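Ticket 254 – Striped tea towels coming out of the dryer in a twist
Product: Wirnaner dryer, laundry room, Ulldale
Opened: 3rd November
Status: waiting on customer

Hello again, and thank you for being so patient with me. I've read back through your notes from April, when the Verham sheets were doing much the same thing, and I do think we're getting somewhere. You said you'd run a small load of 4 towels on the 1000 spin, then 5 on the gentle one, and that the thin cotton ones still rope up worst.
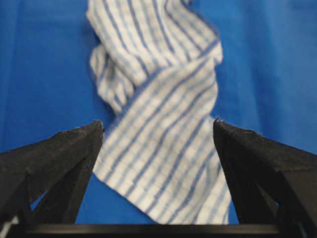
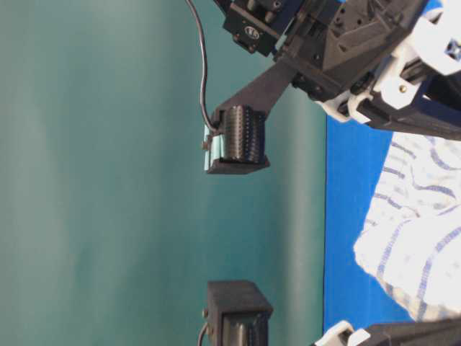
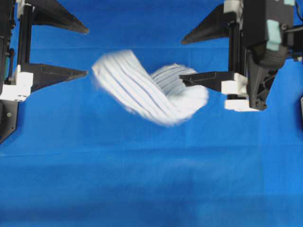
White towel with thin blue stripes, on the blue surface in the first two.

A towel bunched like the one in the first photo won't dry evenly, I'm afraid, and ironing over the folds only sets them in. Could you please try the Fu setting with the towels shaken out one at a time before they go in? Leave the bath sheets for a separate load – they do love to wrap themselves around anything smaller. Let me know how you go, and if it's no better I'll book someone to look at the drum.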